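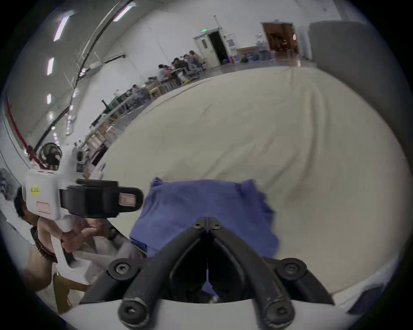

4.2 Recording a cloth demonstration

1. Drop the cloth on the sheet in a heap. Resist the urge to tidy it; the Palomino model already thinks laundry arrives folded.

2. Pinch an edge between the fingertips and hold for 2 seconds before moving.

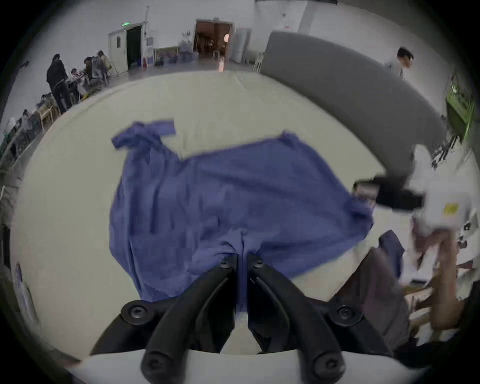 3. Fold, release, and back the gripper away slowly. Stop at 150 takes or when your wrist files a complaint.

Note: With 2 grippers, agree on who goes first. The Sarkon recorder saves tugs-of-war too.

Caution: Never demonstrate angry. It learns that as well.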